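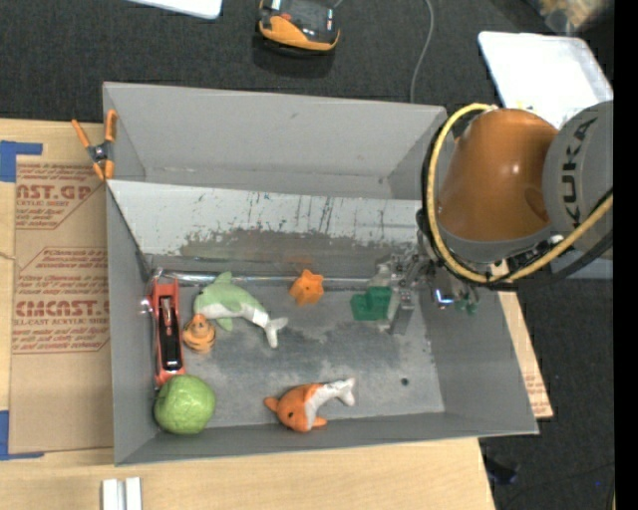 by Lombardi

I put off cleaning out my garage for so long that I'd started parking sideways to avoid it. If that's you too, this is the method I finally settled on, and it works in a space of any size.

Start with one shelf. I know, you want to drag everything onto the driveway and feel like you're on TV! Don't. I tried that in March and was still out there with a flashlight at 9 p.m., hauling it all back in.

Take everything off that shelf and sort it into 3 piles: keep, give away, trash. Give yourself 16 minutes on a timer. It sounds silly, but a short clock stops you from reading old paint cans (guilty).

Next, wipe the shelf down and let it dry before anything goes back. Heavy stuff goes low, holiday stuff goes high, and whatever you grab every week sits between your hip and your shoulder.

Small hardware is the hard part. I dump all my stray bits in a big open bin and only sort it when I've got a ball game on – screws in one jar, nails in another, mystery parts in a third. If a mystery part is still there next spring, out it goes.

Label everything with masking tape and a fat marker. Then shut the door, go eat something, and do the next shelf tomorrow.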